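Jurkwood Repair Log

Data card and README, release 7
Last changed: 2020-12-18
Maintained by Tineke Coppens and Ruben Van den Broek

What this is

The Jurkwood Repair Log is a table of 2763 small repairs and inspections carried out in 107 homes on the Jurkwood estate. Each row is one visit by a repair worker. The row says what was reported, what was found, what was done and how long it took. The earliest visits are from 2005.

The log was kept on paper cards for most of its life. The cards were typed up by Ruben Van den Broek and checked against the originals by Tineke Coppens. Where the two readings of a card did not match, the card was read again by both and the agreed reading was kept. If no reading could be agreed, the field is marked "unread" and the rest of the row is kept.

People have used earlier releases to study how often the same fault comes back, to plan stocks of spare parts, and to teach basic table cleaning. It is a small data set and it is easy to open in a spreadsheet.

Files

visits.csv – one row per visit, the main table
homes.csv – one row per home, with the layout type and the room list
parts.csv – parts used, linked to visits by visit_id
terms.txt – the word list used for faults, rooms, wall coverings and fixtures
changes.txt – list of changes by release
cards_notes.txt – remarks on handwriting, stamps and odd abbreviations

All files are UTF-8. The separator is a comma, text with commas in it is quoted, and line ends are Unix style. Empty means the card had nothing in that place. "unread" means there was something and we could not make it out. Please keep these two apart if you convert the files.

Fields in visits.csv

visit_id: a running number. Numbers are never reused, so there are gaps where duplicate cards were taken out.

home_id: links to homes.csv. The ids were shuffled and do not follow the house numbers on the estate.

year, month: taken from the stamp on the card. The day was left out on purpose. If the stamp and the handwritten date differ, the stamp wins and date_flag is set to 1.

room: one of the values in terms.txt. A repair on a landing is entered as "stairs". A kitchen that opens into a living room is always "kitchen".

reported: what the resident said was wrong, in the words on the card. Names, phone numbers and remarks about health were removed.

found: what the worker wrote down, also in the words on the card.

fault: our own code, given after reading both text fields. This is the field most people want.

action: one of repaired, replaced, adjusted, no fault, referred, not done.

minutes: time in the home as written by the worker. Travel is not counted. Many workers wrote quarter hours, so expect heaps at 15, 30 and 45.

repeat: 1 if the same fault code was given in the same room of the same home within the twelve months before.

Rooms and surfaces

Wall and floor coverings come up far more often than we expected when we began the typing. A leak is reported by the stain it leaves, and a loose pipe clip is first noticed as a rattle behind a panel. For that reason the fixture list and the covering list were kept apart from release 4 on, and a visit can carry one value from each. 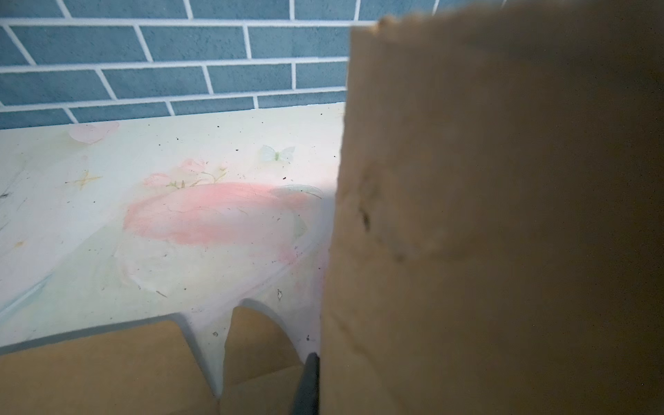 Coverings are coded by what is on the wall at the time of the visit, whatever the home plan says should be there. The code has three parts: material, pattern and state. Material is plain (tile, paint, paper, panel, bare). Pattern is used for tile only, and the workers had their own words for it, which we brought down to a short list. Blue-gray oblong tiles with each row shifted against the one below and white grout between them would be entered as "tile, running bond". Color is not part of the code, so a white wall laid in the same way gets the same value. The older cards say "brick style", "half over" or just "staggered", and all three were turned into "running bond". Square tiles with all joints in line are "stack". Anything else is "other", with the words from the card kept in covering_text.

State has the values sound, loose, cracked, stained and missing. It describes the worst spot named on the card. A wall with one cracked tile and the rest in good order is "cracked". If the card names a covering and says nothing about its state, the value is empty. We did not fill in "sound" by guesswork, and users should not do so either – on many cards the worker was there for a tap and only wrote down the wall in passing.

Grout has its own yes/no field, grout_work. It is 1 when grout was raked out, filled or renewed, no matter what the main job was. Sealant along a sink, bath or worktop is not grout and goes under the fault code "sealant".

Fields in homes.csv

home_id: as above.

layout: A to F, after the six layouts drawn by the builder. Homes that were joined or split later are "mixed".

rooms: list of rooms, separated by semicolons.

first_year, last_year: first and last year with a card for this home. A gap between the two does not mean the home was empty. It only means no card was found.

heating: gas, electric or shared. The value is the one at the last visit. Changes before that are in changes_heating, where known.

Fields in parts.csv

visit_id: links to visits.csv.

part: short name in everyday words, such as "tap washer" or "door closer".

supplier: the name on the card, often missing. Cisternas and Kurnia are the two names seen most. Cisternas supplied plumbing parts and Kurnia supplied locks and hinges, but workers did not always write this down, and a missing supplier should not be read as "some other supplier".

amount: a whole number. Sealant, paint and filler have no amount, as the cards only say that they were used.

Prices are not included. Some cards have them and most do not, and those that do seem to mix prices with and without tax.

How the cards were typed

The cards were scanned, sorted by home and typed in batches. The form used for typing was made in Bakine, an old form tool that Ruben had at hand. Bakine cut long text at 255 characters without warning. This affected releases 1 and 2. The cut rows were typed again for release 3 and we know of no others.

Spelling on the cards was kept in the two free text fields. Common abbreviations were also kept, and are explained in cards_notes.txt. "NAH" is "not at home", "CB" is "called back", and "w/t" is used both for "worktop" and "watertight", so it has to be read from the rest of the line.

Fault codes were given by one reader and checked by the other on a sample. The codes they disagreed on most were "damp" against "leak" and "door" against "lock". For damp and leak the rule is now: if a source of water was found, the code is "leak", otherwise it is "damp". For door and lock the rule is: if the lock itself was opened up or replaced, the code is "lock".

Known problems

The card box for one winter got wet before we received it. Many January cards from that box are hard to read, and "unread" is much more common there than elsewhere. Do not use that month to compare fault rates between years.

Workers differed in how much they wrote. One of them rarely used more than three words in the "found" line. The worker is not named or numbered in the data, so this cannot be corrected for.

Visits with the action "not done" are too few. A card was often thrown away if the resident was not at home and a new one was made for the next visit.

Homes with layout D have fewer visits than the others. Part of the reason is that they were renovated during the period and the contractor kept its own records, which we do not have.

The repeat field looks back twelve months only, and it depends on the fault code. A leak that was first coded as damp will not be counted as a repeat.

Privacy

Residents' names were never typed. Home ids were shuffled and the key was destroyed after the check was finished. The two free text fields were read in full by both maintainers to remove details that could point to a person. If you find something we missed, write to us with the visit_id and do not quote the text in a public place. The row will be blanked in the next release.

Please do not try to match rows to addresses.

Use and credit

The files may be used, copied and changed for any purpose, as long as the source is named. A line such as "Jurkwood Repair Log, release 7, Coppens and Van den Broek" is enough. If you change the codes, say so.

The log covers one estate with one landlord. Rates taken from it should not be used for other housing without a check against local records.

Changes in this release

– covering_text added for all rows with pattern "other"
– "half over" moved from "other" to "running bond"
– duplicate cards from the second box removed
– heating value corrected for homes with shared boilers
– month set to empty where the stamp could not be read (it was 0 before)

Still to do

The backs of the cards have not been typed. Most are blank, but some have small sketches of pipe runs and a few have measurements for glass. Tineke has begun a list of the ones worth keeping. Sketches will be added as a separate folder, named by visit_id, if the scans are clear enough to use.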